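Foro Patología y Pavimentos > Pavimentos exteriores de hormigón > Sellado de juntas en explanada peatonal

jm_Cusato
13 de agosto de 2019
Buenas. Tengo que redactar la propuesta de mantenimiento de una explanada peatonal de losas de hormigón en masa, 986 m² en la primera fase. La propiedad quiere resellar todas las juntas con silicona de bajo módulo. Yo me inclino por poliuretano autonivelante en las de dilatación y dejar las de contracción como están. No hay tráfico rodado salvo el vehículo de limpieza.
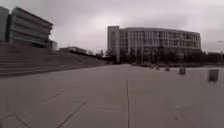 Explanada, con el edificio de bandas horizontales a la izquierda.

¿Alguien con experiencia a más de diez años en los dos productos?

nandach_tec
Silicona. El poliuretano expuesto al sol se cuartea en superficie antes de lo que dice cualquier ficha. En la obra de Ocampo lo retiramos entero al sexto año. El sobrecoste del material se diluye en la mano de obra, que es la misma.

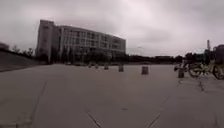

El factor de forma es lo que falla en la mayoría de los resellados: ancho doble que profundo, con cordón de fondo de célula cerrada, y la masilla adherida solo a dos caras. Con un pavimento tan abierto como el tuyo, todo hormigón hasta el edificio, yo calcularía el movimiento con la losa a pleno sol y el sellado hecho en abril, a temperatura media. Si sellas en agosto, la junta está cerrada y en invierno te trabaja a tracción.

Alper Akyol
Discrepo en parte. La silicona ensucia el borde de la losa y el cerco ya no sale. En hormigón claro se nota mucho. Además, casi todas piden imprimación sobre soporte poroso y ahí es donde se ahorra.

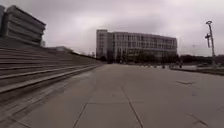 Juntas entre losas grandes.

Antes de elegir producto levantaría 4 catas y miraría si queda cordón. Si no hay, da igual la masilla.

jm_Cusato
Catas previstas, gracias. La medición da 855 m de junta, de los que 111 son de dilatación. El resto es corte de disco, de poca anchura.

nandach_tec
Entonces la discusión va de 111 m. Silicona en esos y no le des más vueltas. Lo del cerco se evita con cinta en ambos labios – lleva tiempo, pero se mide y se paga.

Kotine
Llego desde otro hilo. Nadie ha mencionado el drenaje.
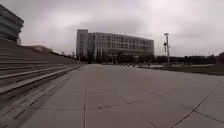 Las juntas de contracción sin sellar admiten agua, y si la base es granular con finos acabas con bombeo aunque no haya tráfico pesado. Conviene nivelar antes de decidir. La superficie sube hacia el edificio y a la izquierda hay una escalinata ancha de peldaños bajos, así que revisaría el encuentro con el primer peldaño, que suele quedarse sin junta de aislamiento. Si la losa empuja ahí, el desconchado sale en la arista.

Alper Akyol
De acuerdo con el encuentro. Con el bombeo no: sin carga repetida no hay mecanismo. Habrá lavado de finos, en todo caso.

Kotine
Llámalo lavado. El hueco bajo la losa es el mismo.

jm_Cusato
Añado nivelación y revisión de la escalinata al alcance. Pido precio de las dos masillas con imprimación en partida aparte y subo el comparativo cuando lo tenga.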